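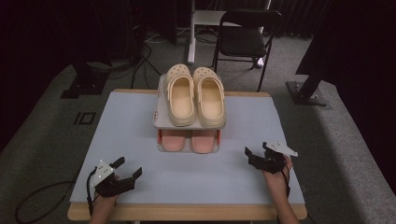

*Beige clogs up top, pink slippers below, on a small two-tier rack.*

**Shoe swap comes back to Vurmont Hall in October**

If your front hall looks anything like mine, you'll be glad to hear the Vurmont shoe swap is on again this October -- and this year there's a whole table just for getting shoes off the floor!

I went last spring with two pairs of boots I never wear and came home with three pairs of sandals, so I can't claim it cleared much space. Still, 70 pairs changed hands that morning, and the leftovers went to the thrift store on Brullier Street (they take clean shoes all year, by the way, just tie the laces together).

The new part is the small-rack table. The little two-tier kind is what I'm after, with a flat shelf on top for the clogs you kick off by the back door and a low space underneath for slippers. I've been lining mine up toes to the wall, and my hallway is a lot easier to get through in the dark. Bring a rack you've outgrown and you can trade it for another one, or leave it for somebody with a tiny apartment.

Doors open at 10 a.m. and the swap runs until 2. Tables are free, but there are only 20 of them, and the sign-up sheet is at the Kanagaratnam bakery counter. Kids' sizes will be by the stage again. Please wipe the soles before you come -- the hall floor was just redone, and they're asking us all to be nice to it.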